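Why does bread have holes?

Bread dough is flour, water, salt and yeast. Yeast is a very small living thing. It eats sugar from the flour and makes gas.

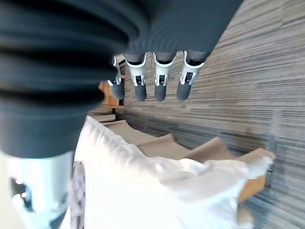
The gas can not leave, because the dough is stretchy like a balloon. So the dough grows. In a warm kitchen this takes 70 minutes. 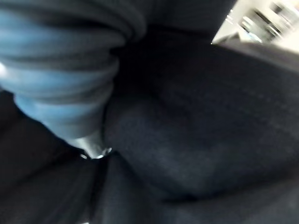
Then we press the dough for 10 seconds — gently! — and make it round.

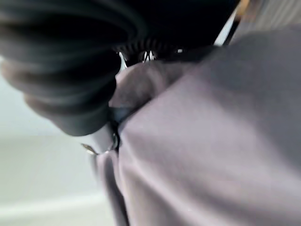 In the oven the gas gets bigger, and the bread becomes firm. The small rooms of gas stay inside. These are the holes in your slice.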